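16 March 2024

I went to the old town of Ziswood in the morning to read the public notice on the town hall door. It says that from August the short rentals in the center will be limited to 700 apartments, and every owner must ask for a new permit. My own street has 49 of them now. The paper writes that 3,583 people signed the letter, and I am one of them, although I signed with a small doubt. My cousin at Huang lives from two rooms that she rents to visitors, and she is not a bad neighbor to anyone.

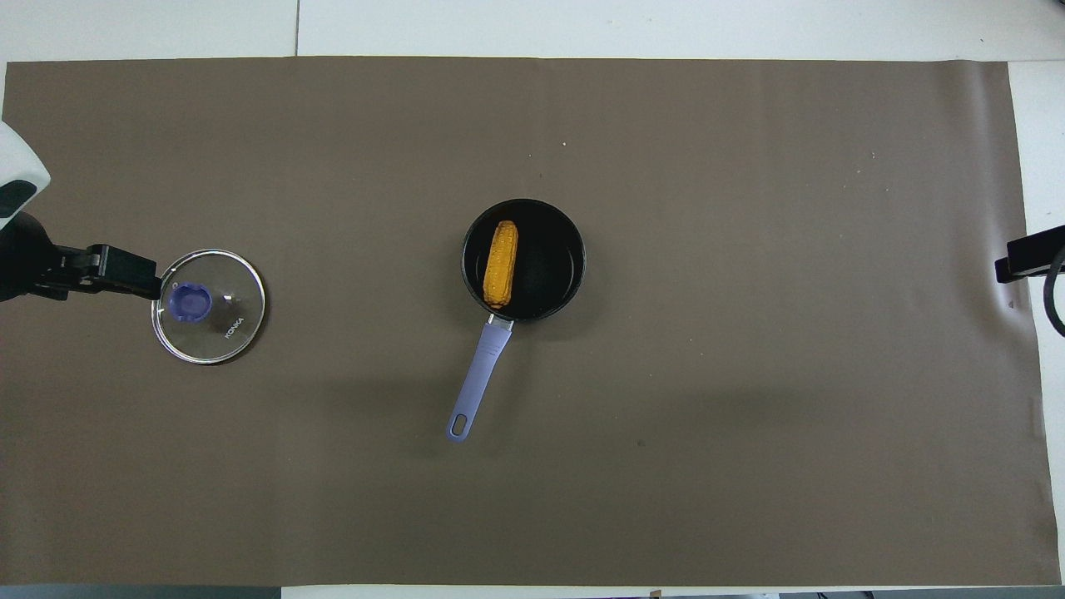
*Notebook 2, p. 49*

After lunch I walked by the river. The bakery is closed since winter and in its place there is a shop for luggage lockers, called Skurkament. I stood before the window for some minutes -- I was trying to remember where the bread shelf was. Then two young visitors asked me the way to the Ureo bridge, very politely, and I took them there myself. They wanted to know where the local people eat. I had to think, and I sent them to a place outside the center.
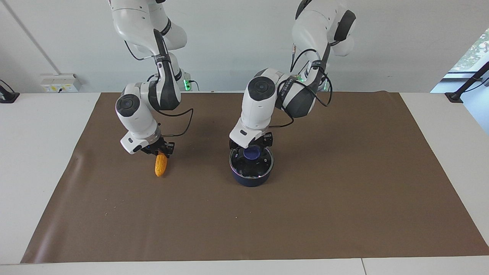
Kwok-wai Wan wrote to me in the evening that the limit comes too late, and that the owners will only move their apartments one tram stop farther. He thinks the town should first help the small shops with the rent. I answered that he is perhaps right, but I would like to see the stairs of my house quiet again, without suitcases at night.

Tomorrow I must call my cousin before she reads it in the paper.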